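Nandini Poojary
4th April

ok folding thread. been putting this off for weeks but the pile won. going to post as I go, apologies to anyone who followed me for the bread

background: three of us in the apartment, one closet, one dresser from Anmont with a drawer that sticks. everything in it gets stacked flat and then you pull one shirt from the bottom and the whole lot comes with it. so I'm switching to file folding. shirts standing up in a row like folders

yes I know everybody did this years ago. I was busy

first thing I got wrong: starting from the hem. don't. lay it out, neck away from you, smooth it from the middle out with flat hands. THEN one side in, sleeve back over. then the other side

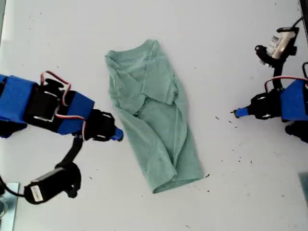 the second side is where it goes wrong for me every time. I bring it in too far and then the bottom comes out narrower than the top and you get a sort of carrot. aim for the two side edges just about meeting and leave it

also the sleeve. short sleeves you just lay back on the body, fine. long sleeves fold down along the side so they dont make a lump at the shoulder. I fought with a sweatshirt for ages over this last night

a table helps SO much. I used to do all this on the bed and the bed is soft so everything slides and sinks. hard flat surface, standing up, back doesn't hurt. that's the whole tip really

someone asked about the plastic folding boards. I had one, the Flullar one, 20 bucks. it's ok?? works on adult shirts, useless on anything small, and then you have to store a big plastic board. gave it to my sister

ok towels. different animal

towels I do thirds the long way and then in half and half again. folded edge out on the shelf so you can grab one without the rest unrolling on you. my mother does halves only and we have discussed this

check the hem band before you start. if the band is rippling from the wash the towel will never ever line up, so tug it straight at both corners first. takes a second 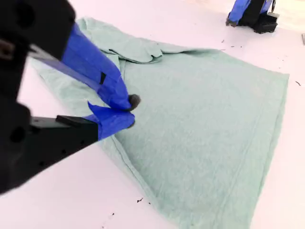

and if you only get one corner up the middle stays put and you drag a wrinkle right across. two corners, lift, lay it over, let go. I still do the one corner thing when I'm rushing and then redo it

question in replies re fabric softener on towels. I stopped. they felt coated. now it's just less detergent and an extra shake before the dryer, they come out fluffier than they did. your water may be different from mine idk

also shake EVERYTHING before it goes in. half my wrinkles were from stuff going in as a ball

another question: what about the green. yes I have a lot of green. mint, sage, whatever it is. I bought one thing and then it spread. moving on

baskets: I've got two from Pongsiri, the low open ones, 400 something each in my head but I can't find the receipt so don't quote me on the size. they take a row of shirts standing up with a bit of room. don't pack them tight or you cant get one out, been there

if the row falls over when it's half empty stick a bookend in. a plain metal one. works better then any divider I've bought

back to shirts bc small ones are their own problem. kid sizes, there's hardly any fabric to fold so the standard method gives you a thing the size of a sandwich that won't stand up. what I do now is sides in, and then just in half. no thirds

collar is your guide. if the collar's sitting in the middle after both sides are in you're good. if it's drifted, open it and go again, you can't fix it from the bottom
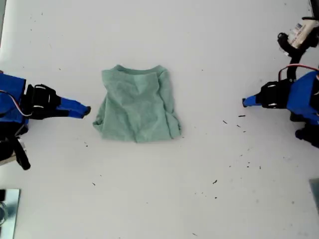
small sage one, sides in. wrinkly, going in the drawer anyway

my standards for the record: has to fit in the drawer, has to be findable. that's it. I'm not ironing a t shirt

somebody linked me the Prekero drawer video with the 3,000 comments. watched it. she folds socks into little squares. I respect it and I will not be doing it, socks go in a bin

things I haven't figured out yet: fitted sheets (no), hoodies with the thick hood, anything with a slippery lining. if you have a hoodie method that doesn't take up the whole drawer pls tell me

still to do tonight: rest of the towels, pillowcases, the bottom drawer that sticks. will rub some candle wax on the runner and report back

ok tea first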